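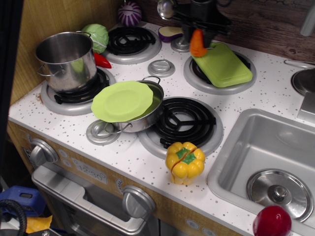 *The play kitchen, with a stockpot on one burner and a green cutting board laid across another.*

August 22, 2021 – Quick news break before I get back to telling you about the ferry and my sunburn. The night train to Tumside is coming back! I heard it from the woman at the ticket window this morning, asked her to say it again, and then went and read the notice taped up by the door so I could be sure I hadn't misunderstood.

So, the facts as I have them. Grondik, the company that runs the coast buses, is taking over the sleeper route and will start selling berths in February. There will be 12 trains a month to begin with, leaving Flestodlow in the late evening and pulling into Tumside in time for breakfast. The whole trip is 594 kilometers and takes a little over nine hours, with one long stop in the middle where they swap engines. (If you've ever slept through an engine swap, please write and tell me how.)

I rode the old version of this train years ago and loved it, even though the heat in our compartment had two settings, off and sauna. The cars are the same ones, but they've had new mattresses, new wiring and, praise be, new windows that open. Each sleeper has seven compartments, and you can book a whole one or just a bunk. No fares yet. The window lady thought they'd be posted before the end of the fall but wouldn't swear to it.

I called Grondik's office after lunch and got through to Kendra Marchand, who handles the rail side for them. She was very patient with me. She told me the first 1,000 berths will go on sale at a discount, only at the stations, and that online booking comes later. I asked about bikes. Yes to bikes, but you have to reserve a hook. I asked about dogs, and she said they're still arguing about dogs.

The part I'm happiest about is the stop at Goicoechea. The old train went right through without slowing down, and if you wanted to walk the cliff path you had to go all the way to Tumside and take a bus back, which ate up most of a day. Now you'll be able to hop off at dawn and be on the trail before the day-trippers show up. I'd bring a flashlight and something to eat, as the station café there has been shut both times I've passed it.

We're going to try for a compartment on one of the early trains, and I'll post the fares as soon as somebody prints them. Tomorrow it's back to the regular trip report, starting with the ferry, the lost hat and a really excellent plate of sardines.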